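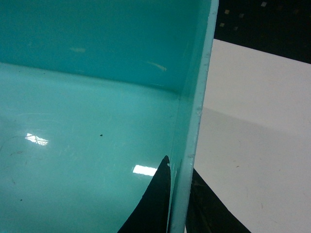 Okport compare deux jeux de doigts pour la prise de bacs par le rebord

L'intégrateur Okport a terminé en mars une campagne d'essais comparatifs sur la saisie de bacs en plastique par leur bord supérieur. Deux jeux de doigts passifs, fournis par Hastlow et Nuseven, ont été montés tour à tour sur la même pince parallèle, avec le même bras et la même caméra de poignet. Les essais totalisent 812 prises, réparties à parts égales entre les deux jeux. Les résultats ont été présentés samedi aux utilisateurs du contrôleur Mohmand, qui pilotait la cellule.

La prise par le rebord est une opération courante en préparation de commandes, mais elle reste mal couverte par les fiches techniques des fabricants, qui donnent une force de serrage et une course sans préciser la géométrie de la pièce. Or un rebord de bac n'offre qu'une surface d'appui étroite, parfois arrondie, et la paroi fléchit dès que le bac est soulevé d'un seul côté. Le contact se fait alors sur l'extrémité du doigt, là où le revêtement s'use le plus vite.

« Nous voulions isoler l'effet de la forme du doigt. Le bras, la trajectoire et la consigne d'effort sont restés identiques d'une série à l'autre », indique Daniyal Malik, responsable des essais chez Okport. La vitesse d'approche a été abaissée dans les derniers centimètres et l'effort de fermeture limité par le contrôleur, afin de ne pas marquer les bacs.

Le protocole comportait trois étapes : approche verticale, un doigt de chaque côté du rebord, fermeture, puis levée et maintien. Une prise était déclarée valide si le bac restait tenu jusqu'à la fin du maintien, sans rotation supérieure au seuil fixé. Les bacs présentés étaient vides. Les séries chargées, prévues à l'origine, ont été reportées, le capteur d'effort ayant dû être réétalonné en cours de campagne.
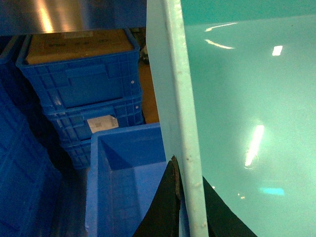
Les doigts Hastlow, plus rigides, donnent la meilleure répétabilité en position. L'écart mesuré entre la consigne et la position réelle du rebord après fermeture est faible et varie peu au fil des séries. En contrepartie, ils tolèrent mal un défaut d'alignement : si le plan de fermeture n'est pas perpendiculaire au rebord, l'appui se réduit à une arête et le bac pivote à la levée. Les doigts Nuseven, plus souples, absorbent mieux ce défaut. Ils demandent toutefois une fermeture plus longue avant stabilisation, ce qui pénalise le temps de cycle.

Sur l'ensemble de la campagne, 214 prises ont nécessité une seconde tentative. Faisal Bukhari, chargé de la partie vision, attribue l'essentiel de ces reprises à la localisation du bord et non au serrage. « Un plastique brillant renvoie l'éclairage du plafond directement dans la caméra de poignet. Le détecteur de contour accroche le reflet et décale le point de prise », explique-t-il. Le phénomène s'accentue à courte distance, lorsque le bac occupe la majeure partie du champ et que les repères extérieurs disparaissent.

Deux corrections ont été évaluées. La première consiste à figer l'estimation de la position du rebord avant la phase finale d'approche, puis à terminer le mouvement sans retour visuel. Elle supprime les sauts de consigne mais suppose que le bac ne bouge plus. La seconde combine deux temps d'exposition et écarte les pixels saturés avant l'extraction du contour. Elle allonge le traitement, sans effet mesurable sur le cycle complet selon Okport, le calcul se faisant pendant le déplacement du bras. C'est cette seconde méthode qui a été retenue pour la suite.

La question de l'usure n'est pas tranchée. Les doigts ont été inspectés à la loupe à l'issue des séries et les deux jeux présentent des traces à l'endroit du contact, mais le nombre de cycles est trop faible pour en tirer une durée de vie. Okport prévoit un essai d'endurance de 3000 fermetures par jeu, sur un segment de rebord fixe, avec relevé de l'état de surface à intervalles réguliers. Malik précise que les doigts ne seront pas nettoyés entre les relevés, pour rester proche des conditions d'un atelier.

L'intégration au contrôleur Mohmand n'a pas posé de difficulté particulière. Les deux jeux utilisent la même interface mécanique et le changement se limite à une mise à jour du point d'outil et de la course utile. Un défaut a cependant été relevé dans la gestion du retour de position : en fin de fermeture lente, le contrôleur pouvait signaler une prise établie alors que les doigts progressaient encore. Le problème a été contourné par une temporisation, dans l'attente d'un correctif.

Okport ne recommande pas un modèle unique. Pour des bacs posés sur un gabarit, l'intégrateur conserve les doigts rigides. Pour des bacs présentés en vrac ou dont l'orientation varie, les doigts souples sont préférés malgré la perte de cadence. Les relevés bruts et les paramètres de fermeture seront communiqués aux deux fournisseurs, et les séries avec bacs chargés reprendront une fois le capteur d'effort réinstallé.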